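Floor Blocks, June — the gallery page

Quick page, got to get this up before supper. Flat building only this month, nothing stacked. Click for the bigger size. 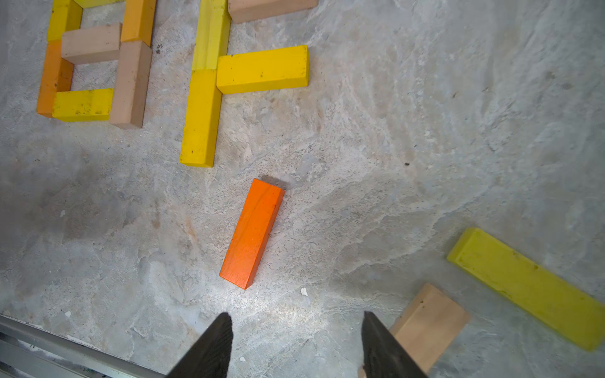
Why flat, though, a reader asked in the comments box, when the whole fun of blocks is getting them to stand up and then knocking them down? Ours never made it past a tower and a crash, she wrote, and what do you even do with a square lying on the floor.

Fair question. You walk around it. You put animals in it. You add another one next to it and then you have two rooms, and then a hallway, and then the hallway needs a door and the afternoon is gone. Towers are great, we do towers in the winter.

Orange, yellow, plain wood. Open square with an orange side, a plain side, yellow along the bottom and another plain one across the top. Loose orange one out in front.

The specks on the yellow are dirt. Floor blocks get floor on them. More on washing further down.

About the blocks

Long rectangular ones, two paints plus the natural. Came from two places. The Plivudari set was the first, bought new, 129 pieces in a canvas bag with a drawstring that lasted one summer. Then a box from the swap table at the Cukley hall, no lid, no label, same size near enough that you can mix them on the floor and not care. With both together we are at 252, counted once, on a rainy morning, never again.

Paint is thin on both lots, you can see grain through it if you get your nose down there. I like that. Had a set years ago with thick shiny paint and it chipped at the corners like old nail polish.

Sizes are not perfect. If you lay a long run against the baseboard the mixed ones drift and by the end of the wall you are off by a finger. Does not matter for squares. Matters a lot for racetracks, ask anyone who has crawled after the car.

Shapes that work flat

Open square. Start here. One block a side, ends touching sides or sides touching ends, whichever, it will look a bit pinwheel and thats fine. 4 blocks and you have a room.

Square with legs. Carry the sides on up past the top. Turns into a chair, or a goal, or the next room over if you close it.

Letters. Straight ones are easy — L, T, F, E, H. Anything with a curve is a fight. S comes out looking like a 5 and then you just call it a 5.

Fences. Long, boring, very popular with the under-threes.

Maze. Needs the whole floor and everybody out of the way. Marble or small car. Leave the gaps wider than you think, we always go too narrow and have to shove everything over.

Spiral. Looks like nothing until somebody stands on a stool and looks down at it.

House plan. Draw your own place from memory with blocks. Harder than it sounds. We forgot the bathroom the first time and the closet both times.

Color or no color

Two camps here. Some want all the yellow in one wall and all the orange in another and will take a finished thing apart to get it. Others grab what's closest. I grab what's closest. The plain ones go first for some reason, always, then its yellow, and orange is what's left lying around at the end. No theory on that.

If you are buying, get more plain than you think. Plain goes with either paint and it hides nothing but it also doesn't argue.

Washing

Damp rag, a drop of dish soap, wipe, towel, lay them out on newspaper with space between. Do NOT soak. Soaked some of the Plivudari ones early on and the ends went fuzzy. Sandpaper fixed most of it. The yellow shows everything so do yellow first while you still have patience. Whole lot takes 30 minutes with music on, longer if somebody starts building with the clean ones.

Specks that won't wipe, try a white eraser. Works better than it should.

Floor

Hard floor every time. Tried the rug, blocks sit crooked and the long lines go wavy. Tried a foam mat, same but worse. If the floor is slippery and the walls keep sliding when you brush past, a sheet of shelf liner under the corner pieces helps. Sweep first or you will be wiping after, see above.

Where we keep them

Dabbas crate, the low one with the rope handles, under the window. It holds the lot if you lay them all one direction. Thrown in any old way it holds a bit over half and the rest live in a dishpan. They live in the dishpan a lot.

Sending yours

Flat builds only for this page, any blocks. Wood, cardboard, cut-up lumber, dont care. No need for a clean floor or a finished shape, half done is good, and loose ones off to the side can stay where they are. One line about what it is or what it was going to be. The Keren mailing list address works, or leave it in the box down below and I'll get to it.

Next month is bridges. So if you've been waiting to get up off the floor, there you go. Rules are the same except it has to hold a shoe.

Comments

We do the house plan one at my moms, she did hers with the old porch still on it. Took the whole kitchen floor, supper was late.

Eraser tip worked on ours! Not on the marker though.

Does anybody have spare plain ones in the long size, ours are mostly short and the squares come out tiny. Can trade yellow.

Reply from the page: yes, a few, the swap box ones. Will bring them to the Cukley hall in a bag, yellow is fine, orange is better.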